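Progress report to the Prulent Fund
Clendport Toy Library - play kitchen sets
10/11/2021
Prepared by Sânziana Tudose

This report covers the work done on the play kitchen sets since our last update. The grant pays for putting together sets of toy food and cookware that families and preschools can borrow, and for the shelving and bins to keep them in.

Sets and stock

We now have 41 complete sets ready to lend. Each one goes out in a lidded bin with a packing card taped inside the lid. The stock list stands at 1091 pieces, counting food, bowls, pans and utensils. That includes the donation from the Sandu preschool, which closed its second classroom and passed its play kitchen on to us.

We had planned to use plastic bowls throughout. The ones we bought first scratched badly and held on to crayon, so we changed to stainless steel. Steel costs more per bowl but we expect to replace far fewer of them. They are also louder when dropped, and two preschools have mentioned it. We have started adding a felt mat to sets that go to shared rooms. 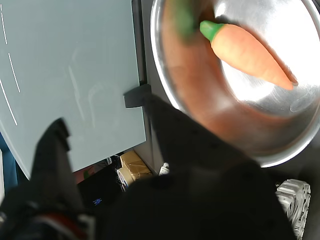
The toy vegetables have held up better than the fruit. The carrots in particular are one solid shape with nothing to come loose, and they wipe clean quickly. The grapes and the cut-in-half fruit with hook and loop fastening are a problem - the fastening fills with lint and the halves get separated. We will not be reordering those. The supplier, Justow, has agreed to swap the unopened packs for more vegetables at no charge, less the shipping.

Loans and returns

Most sets come back complete. When something is missing it is nearly always a small utensil, and borrowers usually find it within a week or so of a phone call. We have written off 11 pieces in this period, all spoons and spatulas. We keep a tray of spares at the desk so a set does not have to sit out of use while we wait.

Checking in a returned set took longer than it should have. The old card listed pieces in the order we bought them. The new one groups them by type, with the cookware first, and the check now goes much faster. All cards will be changed over by December.

Spending

Spending is within budget. The extra cost of the steel bowls was covered by what we saved on bins, which we got secondhand. The shelving is paid for but 2 units are still to be delivered. Until then the overflow bins are stacked in the hallway closet, and getting at the bottom ones is awkward.

Next steps

- Finish changing over the packing cards
- Put up the remaining shelves and move the overflow bins
- Replace the fruit in the older sets with vegetables from Justow
- Send the borrower survey to all preschools on the list

We would like to move the unspent part of the printing line to felt mats. Please let us know if this needs a separate request.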